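Jewelry tray

A jewelry tray is any shallow open thing you drop your rings and bracelets into, and I've kept one going since I lived in Skurmont (mine began as a saucer!). Shop ones are lined and divided up, but a box lid does the job fine. Bangles and watches can sit wherever they land. Fine chains are the trouble – they wrap around everything, and I once spent 2 hours on a single knot with a sewing needle. Nathalie Ouellet, who taught me to untangle on a flat surface, swears by a drop of baby oil.

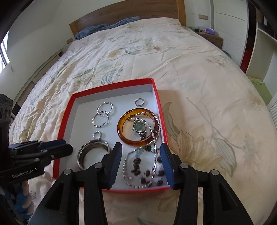

Red box lid used as a jewelry tray, with silver hoops, an amber-colored bangle and a green-dialed watch.

See also: Ring dish, Trinket box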